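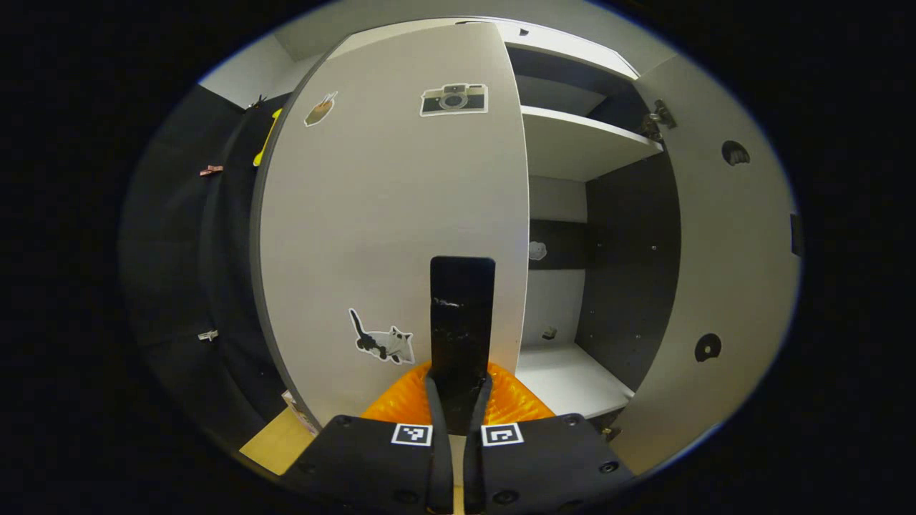
Section 2. Setting up the Genda powder doser

The Genda feeds dry stabiliser (pectin, starch, gums) into a sauce or fruit prep kettle at a steady rate. It does not like damp powder. Most feed faults start with product left sitting in an open bag overnight, so sort the storage before you touch the machine. Any cupboard with a door will do, a light grey storage cabinet like that one is fine, but the door doesn't stay open like that once you've got your tub out. Shut it. Steam from the kettles gets everywhere.

Before you start

You need: hopper, auger, auger seal, drip collar, a dry cloth, a catch tub and scales that read to 1 g. Hopper takes 4 kg. Do not heap it.

CAUTION: Isolate at the wall before fitting or removing the auger. The stop button on the panel is not an isolator.

2.1 Fitting the auger

1. Lid off, hopper off. Hopper lifts straight up once both clips are undone.
2. Check the seal. Lip faces the hopper. If it's nicked, swap it.
3. Slide auger in, turn clockwise till it drops onto the drive pin. You will feel it.
4. Hopper back on. Clips down, both sides.
5. Drip collar goes on last, flat side to the kettle.

Note: auger feels stiff? Take it out and wipe the pin. Don't force it and don't grease it. No oil anywhere on the product side.

2.2 First run, dry

1. Power on. Wait for the green light.
2. Set speed to 2 and run empty for one minute. A light hum is normal, scraping is not. If it scrapes, stop, isolate, go back to 2.1 step 3.
3. Stop. Look in the catch tub for shavings or bits of seal. There should be nothing in it.

2.3 Setting the dose

Do this for every powder, and again for every new lot. Lots vary more then you'd think, mainly in how they pack down.

1. Fill hopper halfway. Tap the side, don't press the powder down.
2. Run until the auger is primed and powder falls evenly. Tip that back.
3. Tare the tub. Run one timed cycle.
4. Weigh it. The sample recipe card (Edau pectin blend, 2,000 litre kettle) calls for 395 g per cycle.
5. Under? Turn the trim up one click. Over, down one click. Repeat untill two cycles in a row are on target.
6. Write the trim setting and lot number on the batch sheet. Not on the hopper.

CAUTION: Never clear a blocked outlet with a finger or a spoon handle. Isolate, hopper off, use the brush supplied.

2.4 Over the kettle

Swing the arm across only when the agitator is already running. Powder landing on still liquid makes fish eyes and you won't stir them out. Keep the collar well clear of the surface. If you see wet powder caking round the outlet, the collar is too low or the extraction is off.

With the Hegde stand, lock both castors first. With the Grondby wall bracket, check the bolts each June and after any move.

2.5 End of shift

Run the hopper out. Brush, then wipe dry. Wash the hopper, collar and auger only, never the drive housing. Parts must be bone dry before they go back on. Leftover powder goes in a lidded tub, labelled with the lot, back in the cupboard.

Faults not covered here: see Section 5, or ask for Usha Suvarna on the service line. Have the serial number ready, it's under the drive housing.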